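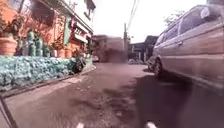 Progress report to the Skyrme fund: Trorkel street trials, demonstration day at Wedden

Report date: 18/09/2019

Hello all! You asked for something shorter and less stiff than the last report, so I'm writing this one the way I'd tell it to you over coffee. Most of it is the demonstration day, because that's where most of our August went. The money is at the end, and so is the list of what we still owe you.

What we set out to do

The plan you signed off on in the spring said that by the end of the summer Trorkel would drive itself along ordinary streets in front of an invited audience, with a person walking behind it holding the stop button and nobody holding a joystick. Up to then all of our public outings had been on the loop behind the workshop, and that loop has no parked cars, no driveways and hardly any shade. Wedden has all three. It also has neighbors who will come out and ask you what you're up to, and that was half the reason for picking it.

We agreed on a route of 1950 meters with Grornico, who lent us the navigation computer and sent two of their people for the day. It starts on the narrower back streets, comes out onto the long straight one with the white wall, and goes home past the older houses. I walked it so many times beforehand that the dogs stopped barking at me.

The day itself

We invited more people than I thought would come, and 17 turned up, which was a good number for walking along behind a slow robot. You can't have a crowd on streets like these – everyone ends up in the road. We split into two groups and let each one do the full route, with drinks under a shade tent in between.

The first run was the nervous one. Trorkel left the start point, went a short way, and stopped dead because it didn't like how much room it had next to a parked vehicle. We had set the side clearance generously the evening before (my decision, and I'd do it again with guests around) and the street was simply too tight for it. Elin Samuel changed one number on the laptop, we all stood there making conversation, and off it went. It lost us a few minutes and gave everybody something to ask about, so I'm not too sorry.

After that it settled down. The part I had been dreading was the long street. The sun is strong there and the buildings throw hard-edged shade onto the asphalt, and in our early tests Trorkel would slow right down at the edge of a shadow as if it had come to a step. We spent a good chunk of your summer money on that one problem. The new ground model looks at height as well as brightness, and on the day it rolled over the shadow lines at a steady walking pace in both runs. I may have cheered.

Parked cars were fine too. It leaves more space than a human driver would and then drifts back to its line, a little lazily. Several guests said they'd like it to come back sooner, so that whoever is behind it can tell it has finished passing. I agree, and it's on the list.

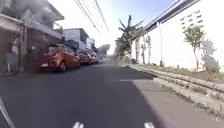
Meinir Owen had a different worry about the long street: a robot that keeps so politely to its side looks predictable when the road is quiet, but she wanted to know what it does when a car pulls away from the curb just as it draws level. She asked it in front of the whole second group, and she was right to. At the moment it stops and waits until the space in front has been clear for a few seconds. That's safe enough for a demonstration, though a driver who is also waiting for the robot could sit there for quite a while, and we have seen that happen on the workshop loop with one of our own vans.

So we talked it through there on the sidewalk, with everybody chipping in. The idea most people liked was a simple light signal that says "go ahead, I'm waiting for you." We had dropped a light from the first budget to save money. I'd like to put it back in, and there's a line for it below.

Questions from the guests

People wanted to know the same handful of things, and I'm passing them on because they'll come up again if you send visitors of your own.

What does it do with the pictures it takes? They stay on the robot during the run and come off onto our drive in the evening. We keep the stretches where it stopped or slowed without being told to, and we delete the rest once we've gone through them. A man with a shopping bag who had joined us halfway along wanted that in writing, and he now has it in writing.

Could it carry things? Not yet, and I'm being careful not to promise it. The mounting plate is there, but we haven't tested the brakes with a load on a slope.

How does it know where it is? Mostly by matching what it sees against a map we made by driving the route by hand. Satellite positioning helps in the open and is poor close to tall walls. Grornico's people explained this far better than I did, with arm movements.

Can it go in the rain? It can get wet. Whether it can see properly when the road is shiny is another matter, and we don't have enough wet runs to say.
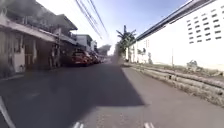 The long straight street on the demonstration route, with cars parked on the left and the white building on the right.

What went wrong

I promised I'd have this section every time, so here goes. We had the stop at the start that I've described. In the second run the radio link to the laptop dropped out on the back streets and stayed out for long enough that Elin called a halt. The robot would have been fine without the laptop, since the stop button has its own radio, but our rules say we halt if we can't see its status, and we kept to them. We swapped to the spare antenna and carried on. I've since found the cracked connector and it's in a jar on my desk so that I remember to check the others.

The other thing was the turn at the end of the long street. Trorkel took it too wide both times. It didn't leave the road or come close to anyone, but it looked clumsy and it made the person on the button very alert. The map had the corner in slightly the wrong place (our fault, a rushed mapping session) and we've redone it. We haven't been back to try it with guests watching, only on our own, and it's better.

Also I ran out of sunscreen and handouts, in that order.

What we learned about the route

A few notes that will matter to whoever plans the next one. Do the long street when the light is at its hardest if you want a real test, and early if you want a comfortable audience. Leave a proper gap between the robot and the people following – we let ours bunch up, and then every halt became a small pile-up of polite guests. Bring chalk. Talk to the households on the route the week before and again the evening before, because the second visit is when people tell you about the delivery that's due or the car that will be out in the road with its hood up.

And keep the walking pace. We could go faster now, and one or two people asked to see it, but at a walk everybody can talk while they watch and you get much better questions.
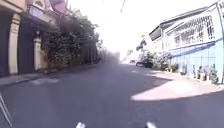

Money

The demonstration day came in at 262 dollars over what we'd set aside, nearly all of it the shade tent and the second set of radios. I've covered that from the workshop line, where we were under. No change to the total you approved.

I'm asking for 600 dollars for the light signal, to include the parts, a small controller and the time to fit and test it. If you'd sooner wait for the winter review before saying yes, that's fine by us, but we'd need to know so that we can leave room for it in the wiring.

Still to do

Fit the new connectors on every antenna lead and write down when we did it.

Shorten the return to line after passing a parked car, then run it on the loop until we're bored of it.

Collect wet-road runs as soon as the weather gives us some.

Finish the write-up of the shadow work. Elin has the first half drafted and I owe her the plots.

Go back to Wedden for a second visit, a smaller one, with Meinir playing the car that pulls out. She has offered and I've accepted before she can change her mind!

If any of you would like to come along for that, send me a note and I'll put you down. Comfortable shoes, please, and a hat.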